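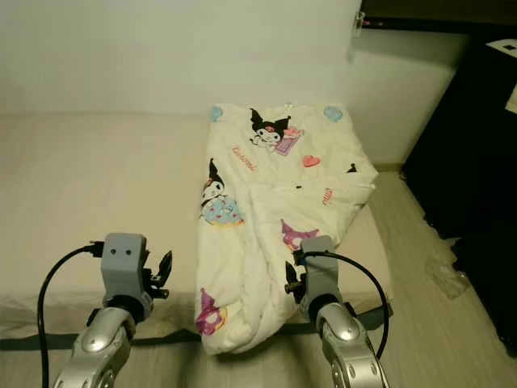 *Kuromi quilt, folded lengthwise on the bed.*

I bought the Stuton practice amp in October, after my old one started to buzz in every quiet passage. I play electric bass at home, mostly slow funk and some samba, usually after 9 p.m.

The clean sound is warm and the low E stays clear at small volume. The tone knob does little in its first half, then a lot - you need patience to find your place. I like the headphone output very much. It has no hiss that I can hear, also with my passive bass.

Less good is the drive channel. It makes the notes thin, and I stopped using it after two evenings. The power cable is also too short for my room.

My teacher, Flurina Haslinger, tried it with her fretless and asked me for the price. I paid 177 euros, with the cable included. For rehearsal with a drummer it is too weak, but for home I would buy it again.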